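Traltis Open Storage Box, Large: A Review

Reviewed by Melati Gunawan

I've owned a lot of storage that was supposed to fix my life. Drawer dividers, the hanging thing with pockets, a set of nesting baskets that never nested again after the first day. So I went into this one with fairly low hopes, and I am delighted to say I was wrong to, because the Traltis open box is the most useful thing I've bought for the apartment since the good vacuum (and it was a lot cheaper than the vacuum).

It's a big rectangular box with no lid and one single space inside. If you're looking for compartments, a handle that folds, wheels or a little window for a label, you'll be disappointed. I picked it up at Dovelton on a Friday after work, mostly on the strength of the 184 reviews on their site, which were nearly all from people who sounded as tired of fancy organizers as I was. I went home with one and was back for another before the month was out. They've been in daily use since February.

What I love first is the shape. It's wide and shallow enough that I can see everything in it from standing height. My old bins were tall, and tall bins turn into layers. You have the top layer, which you use, and the layer underneath, where batteries go to die. With this one I put it on the bed, look down, and there's my stuff.

The second thing is that it sits flat on soft surfaces. I do nearly all my sorting on the bed, because the desk in that room already has a monitor and a speaker and a pile of papers I keep promising to go through, and I refuse to do it on the floor anymore. My previous organizer had little feet. Little feet on a mattress are a disaster! You lean on the edge to reach something and the whole lot slides toward your knees. The Traltis has a plain bottom, so it just stays where you put it, and if you sit down next to it, it tips a little and then settles. 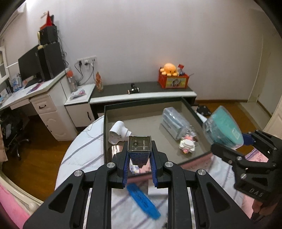 Now, what do I keep in it? At first, everything without a home. Candy, spare bits of plumbing, small gadgets, whatever was sitting on the TV cabinet that week. I've decided that this is a perfectly respectable way to use a box like this. I had an idea that each box would get a theme (snacks in one, hardware in the other) and the themes lasted until the first time I was in a hurry. What works better for me is one box for things coming into the room and one for things going out of it. When the going-out box is full, I carry it around the apartment and drop things off as I pass. Takes me less time than a cup of tea.

Carrying it is fine, with one catch. There aren't any handles, so you hold it by the sides or hook your fingers under the rim. With small light things in it I can take it down the hall without thinking. When I filled it with books, just to see, I had to hug it to my chest and walk very slowly, and I wouldn't do that again. Arif Tarigan next door borrowed one to move his spice jars when he was repainting the kitchen shelves and he had the same experience. Great for jars, he told me, as long as you don't try to take all the jars at once. He also kept it for an extra week, so I'm counting that as a good review.

The gray interior deserves its own paragraph. I know, I know — but hear me out. I've had a black bin and I've had a white bin. The black one swallowed anything small and dark, hair ties especially, and the white one showed every bit of dust and every smear of hand cream until I was embarrassed to have it out. Gray is in between. White things show up on it, pink things show up on it, clear plastic things more or less show up on it. I can find a tiny bottle in there without tipping everything out onto the tablecloth, and for somebody who owns as many tiny bottles as I do, that's worth the money by itself.

Cleaning it is easy too. I wipe the inside with a damp cloth when I remember, and go around the corners with a dry one. Crumbs do collect in the corners if you keep snacks in it, so either wrap your snacks properly or do the corners more often than I do.

The other place it has turned out to be great is the round table. I was worried about that, since a rectangular box on a round table sounds like an argument waiting to happen, and I had visions of corners sticking out at hip height. On mine it takes up the far half and leaves me the near half clear to spread things out on. I pull out a handful, look at what I've got, and put back the things that deserve to go back. 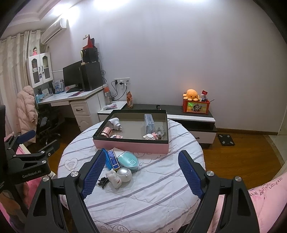 I should compare it with the Galalis tray, because that's the one I nearly bought and the one most people will see next to it on the shelf. The Galalis is prettier, no question. It has rounded corners and comes in softer colors, and it would look lovely on a dresser with three perfumes in it. But the sides are low, and the first time I tried one out in the store (I had my toiletries bag on me, don't judge) a bottle fell over and rolled straight off. The Traltis walls are high enough that things lean on them instead of going over. You can stand a case on end in the corner and it will keep company with whatever's beside it.

I also used an Awan fabric cube for a couple of years before this. Nice cube, very light, but the sides went soft and by the end it looked like a sleeping dog. Nothing like that so far with the Traltis. The edges are as straight as the day I bought it, and the rim hasn't bent even where I grab it most.

Things I'd change, if anyone at Traltis is reading: I'd like a lid, sold separately, so I could stack them under the bed. I'd like some kind of grip on the short ends. And the price sticker was put on the inside bottom with the strongest glue I've met in my life. It took me two goes with cooking oil and a fingernail, and there's still a faint square if you know where to look.

None of that would stop me from buying it again. I've already got my eye on a smaller one for the bathroom, where the situation under the sink is getting serious.

Good for: small mixed stuff, sorting on a bed or a table, anyone who hates digging.
Not so good for: books, stacking, very narrow shelves.
Would I buy it again: yes, and I did!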